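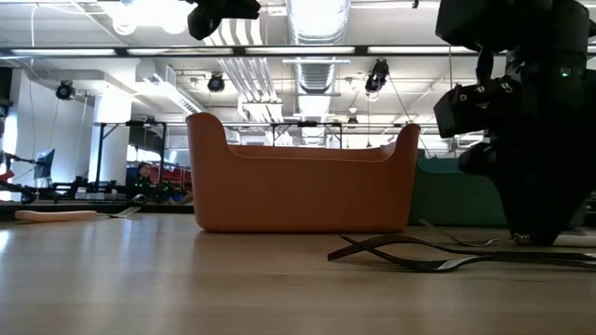
Según un lector que firma como Bustos, publicar los datos de consumo de los edificios municipales no sirve de nada si el ayuntamiento no dice cómo los ha medido. Lo dejó escrito bajo la nota de julio sobre el portal Susus, y su objeción merece una respuesta más larga que la que cabe en un hilo.

22/08/2019 — Redacción de Jestero

El portal reúne lecturas de 2.037 contadores de electricidad y gas. Cada ficha indica el edificio, el mes y un valor en kilovatios hora. Faltan el intervalo de lectura, el modelo del equipo y el tratamiento de los huecos. En 7 fichas de la misma calle el valor de enero coincide con el de febrero hasta el segundo decimal, señal casi segura de que el dato se ha copiado del mes anterior. El portal no lo advierte.

Bustos tiene razón en lo esencial. Una serie sin metadatos admite una lectura política y muy pocas lecturas técnicas. Con ella se puede hacer un mapa de colores; no se puede decidir qué caldera conviene sustituir antes ni comprobar si una reforma ha reducido la demanda. Para eso hay que normalizar por superficie y por grados día, y la superficie que figura en las fichas procede unas veces del catastro y otras de los planos de obra.

Discrepo en la conclusión. Retirar el portal hasta que los datos estén completos supondría perder la única presión que existe para completarlos. Pollbridge, la empresa que mantiene la plataforma, ya registra internamente si una lectura es real o estimada. Exponer ese campo exige una columna más en el fichero de descarga — una tarea menor, comparada con el coste de la interfaz cartográfica.

Propongo dos cambios. El primero, publicar esa marca de calidad junto a cada valor. El segundo, conservar las versiones anteriores de cada serie, de modo que una corrección quede a la vista y se pueda citar el dato tal como estaba. Seis meses bastan para ambos. El mapa puede esperar.

Artículos relacionados
Susus abre los datos de consumo municipal
Grados día: cómo comparar inviernos distintos
Qué debe incluir un fichero de lecturas horarias
Potencial solar en cubiertas: límites del cálculo por satélite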